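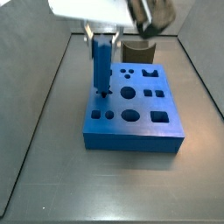 ## Item 142: the blue shape sorter

Item 142 returns to the Akidine lending shelf on 13 June 2020. It was withdrawn in May, when several borrowers reported that the star would not seat. The star and its hole have now been checked, and the set goes back out with a revised instruction card. The notes in this item cover the same ground as the card at greater length.

The sorter is a thick rectangular block with straight sides and the holes cut into its flat top. The tall star is the same blue as the block. Matching by color is no help with it, and a child has to work from the outline alone. For that reason the set is now filed under form matching. The old label, "colors and shapes," has been removed from the catalog.

To find the star hole, set the block with the cluster of three small round holes in the back row. The star hole is then in the middle row, on the left.

### Seating the star

The fault reports all described the same thing: the piece goes down a short way at one point and then stops. No swelling or damage was found on the piece. The usual cause is rotation. A five-pointed star lines up with its hole in five positions, each a fifth of a turn from the next, and between those positions the points rest on the top of the block. A small error is harder to notice than a large one, as most of the outline already appears to match.

Tilt is the second cause. The piece is long for its width, so a slight lean at the top moves the lower end enough to catch a point on the rim. Pressing harder makes this worse and will round off the edges in time.

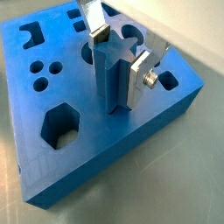 ### Revised procedure

1. Stand the block on a flat table that does not rock. A tray with a raised lip is acceptable if the block sits fully inside it.
2. Hold the star near the top, on opposite sides. A grip low on the piece hides the hole.
3. Bring the piece over the hole and keep it upright. Stop just above the surface.
4. Look at one point of the star and one corner of the hole. Turn the piece until the two agree, then lower it.
5. If it stops early, lift it clear before turning it. Turning under load wears the rim.
6. To remove it, pull straight up. Do not turn the block over and shake it.

Step 4 is the one that has changed. The old card told the user to "match the shape," and our testers read this as an instruction to look at the whole star. Choosing a single point proved easier to explain and easier to repeat.

### Other holes worth a note

The small round holes in the triangular cluster should be treated as one target. They are often read as three separate holes, and children will look for three loose pegs that are not part of the set. The card now says so in the first line.

The arch-shaped hole to the right of the cluster has a top and a bottom, and its piece will go in only one way around. It is a poor choice for a first attempt. The large round hole directly below the cluster has no rotation to solve and is the recommended starting point.

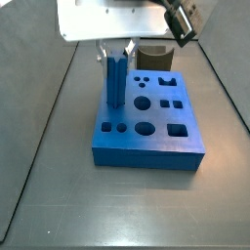

The two small square holes in the middle row sit side by side and are close enough in appearance to be confused. A piece that refuses one of them should be tried in the other before it is reported as faulty. A square also lines up every quarter turn – easier than the star, and a sensible step between the round hole and the star.

For a session with one child, the suggested order is round, square, star, arch. Hand over one piece at a time and keep the rest out of reach. With two children, give each a different row.

### Cleaning and return

Wipe the top with a damp cloth and run a dry cotton swab around the inside of each hole. Crumbs at the bottom of a hole will hold a piece proud of its normal height, and this has been mistaken for a poor fit more than once. Do not soak the block. The cloth bag may be washed at 30 degrees and must be dry before the set is packed.

Check the pieces against the list in the lid. Missing pieces should be written on the return slip, even if you expect to find them later. The loan period is 3 weeks with one renewal.

Comments on the draft card were collected by Abdelilah Hamdy and will be kept with the catalog entry. Most concerned wording. One, on the position of the block, has not been settled. 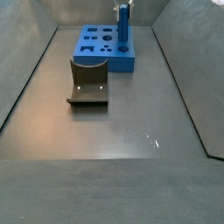 Kevser Ertürk asks that the card stop prescribing which row goes at the back. In her sessions at Hodden the block is turned between rounds, and a child who has learned "middle row, on the left" has to go back to comparing outlines. She would keep the fixed position for the first loan only and print the turned positions on the reverse of the card.

The reverse is blank at present, so there is space for this. The current card will stay in the box until the next print run. Borrowers who try the sorter in a turned position are asked to note on the return slip which holes gave trouble.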